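The Case for Slower Drying

Timber merchants talk about moisture content the way bakers talk about hydration, and with about as much agreement. A board sold as dry may hold anything from eight to twenty per cent water by weight, depending on who dried it, how long ago and what sort of shed it has stood in since. For structural work the spread matters little. For a drawer front or a table top it decides whether the piece stays flat.

The yard at Vudholm has dried hardwood since 1991, and its kiln schedule is slower than most. A charge of 27 mm oak goes in after a summer under cover, when the surface has already lost most of its free water, and stays in the chamber for 59 days. A commercial kiln would turn the same load round in half the time.

The reason lies in the cell wall. Water in green timber sits in two places: in the hollow of each cell, and bound within the wall itself. The first kind leaves without changing the size of the board. Once the second kind begins to go, at a moisture content near thirty per cent, the wood shrinks, and it shrinks more around the growth rings than across them. If the outer layers are pushed well ahead of the core, they stretch over a centre that has not yet moved. They then set in that stretched state. When the core dries later, it pulls against a shell that will not follow, and the stress stays locked in until a saw lets it out.

Eusebio Sarmiento, who runs the kiln, tests for this with a prong cut. A thin slice is taken across the board and the middle removed, leaving two legs joined at one end. Legs that stay parallel indicate a balanced board. Legs that pinch together indicate case-hardening, and the load goes back for a spell of high humidity.
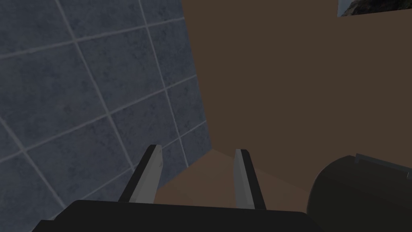
Two spread gripper fingers on a black base, in a computer rendering.

The yard's control system is plain. Sample boards are weighed every Wednesday, and the chamber is not allowed above 45 degrees until the wettest of them has dropped below twenty-five per cent. Electrical probes are fitted too, but Sarmiento treats them as a second opinion. Pin meters lose accuracy above fibre saturation and need correcting for species and temperature.

Cost is the usual objection. Hartley, a joinery firm that takes most of the wider boards, pays a premium and recovers part of it in lower waste. Before changing supplier it allowed for one board in nine to be rejected after planing. It now allows for one in 70.

Slow drying does not cure poor storage. Oak that leaves the chamber at nine per cent will climb back towards fourteen in an unheated workshop by the end of September, and no schedule can prevent it. The yard wraps each pack and prints the reading on the label - customers are asked to check it again on the day of cutting.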